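**Sarneo Vault, family plan, $36 a year**

I switched our household to Sarneo in May, after my old password manager announced a breach in the tone of a dentist announcing new parking. Import brought over 13 logins and dropped 2, both for banks.
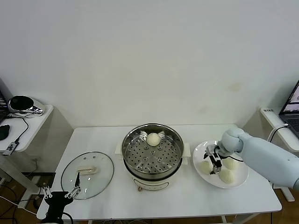
Remenov wrote back that the import works fine if you export as plain text first, a bold suggestion for a security product.

Encryption happens on your own device, and the recovery key prints on paper.
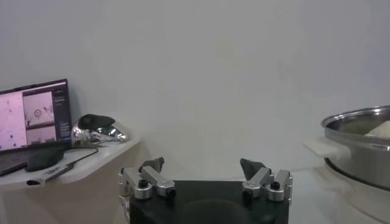 The browser add-on locks itself after every coffee. I've typed my master phrase so often that my fingers now do it at the ATM.

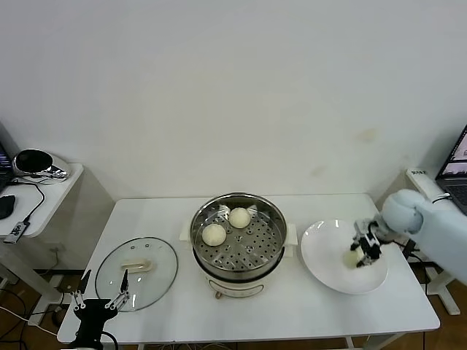
Can Sarneo reset a lost master phrase? Only the printed recovery key gets you back in, so put it somewhere duller than a desk drawer.

Four stars. The fifth is locked.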